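Navcombe Home Forum > Living Room > Sofas and Seating

Thread: Gray-green bench cushion, keep the fabric or recover it?

pinwheel_attic
Posted in February

Okay so I need opinions and I know you all have plenty of them. We have a long padded bench in the room off the kitchen, up against a plain off-white wall, and the fabric on it is a gray-green with a fine weave and little speckles. I bought it two years ago from Skoria and I loved it for maybe six months. Now every time I walk past it there is something on it. Sports clothes, mostly. The kid comes in, drops everything, keeps walking to the fridge.

I got a quote to recover it and the number was 820 dollars, which made me sit down (on the bench, after moving a shirt). The shop wants to use something they call Bravo, a kind of flat canvas in a tan color. My sister says tan will show everything. My husband says the fabric is fine and what we need is hooks. I kind of think the whole corner is sad and want to start over.

So: recover, replace, or leave it alone and fix the mess problem first?

marmalade_shed
Reply

Leave it alone! Speckled gray-green is the best color there is for a drop zone. I had a cream one and I was scrubbing it every weekend, and you could still see where the dog slept. Yours will hide lint, crumbs, whatever. 820 is silly money for a bench that still works.

Get hooks. Your husband is right, sorry.

tuckandroll
Reply

I'm going to disagree with marmalade here. Hooks don't do anything if the bench is the first flat thing you hit when you come in. We put up a row of them and the jackets still landed on the seat, for a year. What worked for us was a basket at the end of the bench with no lid. Lids kill it, a teenager will not lift a lid.

On the fabric, canvas pills less than a fine weave, in my experience. If you're going to have that bench ten years I could see doing it. I wouldn't do tan though.

pinwheel_attic
Reply

Ha, the lid thing is so true. We had a trunk in there before the bench and stuff just went on top of the trunk.

I should say the fabric isn't damaged or anything. No rips. It looks a bit darker and greener in places depending on where you stand and I can't decide if that's wear or just the light in that room. The rounded corners still look nice, that was why I picked it in the first place. My old one had square corners and I caught my hip on it constantly.

oldporchlight
Reply

Run your hand over the darker spots one way and then the other. If the color shifts, it's only the nap lying different directions and you can brush it out with a soft clothes brush. If it stays put no matter what you do, try a damp white cloth on the underside edge first and see if anything comes up. Please do not go straight in with a spray. I ruined an armchair that way and I'm still mad about it.

Also 820 sounds high but fabric is only part of it. Ask them what they're charging for foam. My shop rolled new foam into the quote without asking me and the old foam was perfectly good, so I had them take it off and saved almost 40 percent.

marmalade_shed
Reply

tuckandroll, a year?? Were the hooks too high? Mine are at kid shoulder height and they get used. Not always, but they get used. I think people hang them at grown-up height because it looks better and then wonder.

tuckandroll
Reply

They were at a normal height, lol. He's taller than me. He just doesn't want to deal with a hanger loop after practice and I can't really blame him. Jerseys are slippery too, they slide off a hook and then they're on the floor and that's worse than on the bench.

Agree to disagree on hooks. Basket forever.

skillet_and_twine
Reply

Why not both? We have 3 hooks for coats and a basket for everything that needs washing, and the rule is that if it smells it goes in the basket. The bench gets wiped down when I remember to.

I'd be more worried about the wall than the bench, personally. Off-white behind a seat gets a gray line where everybody's backs rub it. We did a strip of washable paint from Jivavar behind ours, up to shoulder height, and I'm really happy with it. It's the same color as the rest of the wall so you can't tell unless you're right up on it – and it wipes clean with dish soap.

pinwheel_attic
Reply

Ooh, I hadn't thought about the wall. It's still pretty clean right now but give us time.

Brushed the dark spots tonight like oldporchlight said and I think it's partly nap? Some of it moved and some of it I honestly can't tell. I'm going to look again in the morning. Either way I called the shop and asked about the foam and the guy got very quiet, so I'm getting a second quote before I do anything. Leaning toward keeping the gray-green and buying a basket. No lid. I'll try one hook too, to keep the peace in my marriage.

Photo of the bench is at the bottom of this post, red garment included. You can see the rounded corner I like on the left.

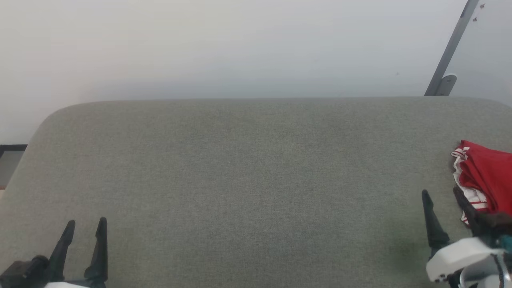 More threads in Sofas and Seating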